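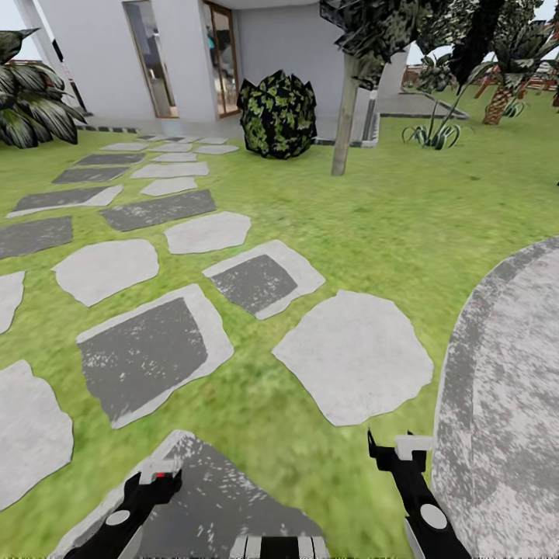

Sirnis drops the price of its four-port switch, and the old cables still fit

April 9, 2025

12 comments | 38 shares

I've been waiting on this one for a while, so forgive me if I sound a bit giddy. Sirnis has finally put out the new version of its desktop KVM switch, the Varma, and it handles 4 computers from one keyboard, one mouse and two monitors. The old one did two computers and got cranky if you plugged in a webcam (mine did, anyway, and I went through two of them).

If you've never used one of these boxes, you plug your work laptop, your home machine and whatever else you've got into the back, and then you press a button to swap between them. I've had some kind of switch on my desk since I started working from home, and I get a little lost without it.

So what's new? The big thing is the video side. Both monitor outputs are DisplayPort now, and Sirnis says the box keeps talking to your screens even when you've switched away from a machine. Anyone who has come back to a computer and found every window squashed into the corner of one monitor will know why I cheered at that. On the old Varma I used to spend the first minute after every switch dragging my email back to where it belonged.

There's also a hotkey you can set yourself. It used to be a double tap on Scroll Lock and that was that, which was no fun for those of us whose keyboards don't have a Scroll Lock. You can pick from a short list now, or turn the hotkey off and use the buttons on the front. There's a little wired remote too, a puck on a six-foot cord, and it's in the box this time!

The price is $251, down from what the two-port model cost when I bought mine. Undeo, the distributor that handles most of the Sirnis line for my part of the country, told me it had 144 of them in its first shipment and expects more before the end of April. I asked whether that was a lot and the woman on the phone laughed and said I should probably order soon. I did.

I also got a few minutes with Radymyr Harasym, the product manager for the Varma, and mostly I pestered him about cables. He told me the USB cables from the older model will work fine, and that the video cables will too as long as they're under ten feet. Longer than that and he'd like you to buy the powered kind. "People blame the switch and it's the cable, nine times out of ten," he said. I have blamed the switch many, many times.

I asked him about Macs as well. He said two screens will work from a Mac if you run two video cables out of it, same as with a PC, but the Varma won't split one cable into two pictures for you. If you've only got one port to spare you'll be looking at a dock, and he wouldn't recommend a particular one (I tried).

A couple of things I'm less thrilled about. The power supply is still a brick, and a big one, and it'll hog two spots on your power strip unless you put it on the end. The audio jack has moved around to the back. And firmware updates still need a Windows computer, so if you're all Mac or all Linux you'll be borrowing somebody's laptop. Harasym said they've had "some" requests to change that. I've sent in at least three of those myself.

For bigger setups, Sirnis is holding off on the rack version until later in the year. I know a few of you run training rooms and you've been asking. Zenley, the reseller in my area that does classroom and control room installs, says it has 1,876 of the older rack units out in the field and plans to keep repairing them whatever happens with the new line. Good news if you're nursing one along.

Mine should be here next week. I'll plug in everything I own, including the label printer that has never once worked through a switch, and write it up once I've lived with it for a bit. If there's something you want me to try, stick it in the comments and I'll do my best.

Comments

deskfort_pam
Does it pass through a drawing tablet? My old one only saw it as a mouse and I lost all the pressure settings.

Greg in Tulsa
Audio jack on the back, why?? I unplug my headphones ten times a day.

milo.k
Bought the two-port last fall. Sure wish I'd waited. Has anyone heard if they do trade-ins?

deskfort_pam
@milo.k I asked Undeo and they said no, but they sell open-box ones now and then.

R. Tolland
Please test the label printer first. I have the same problem and I've about given up.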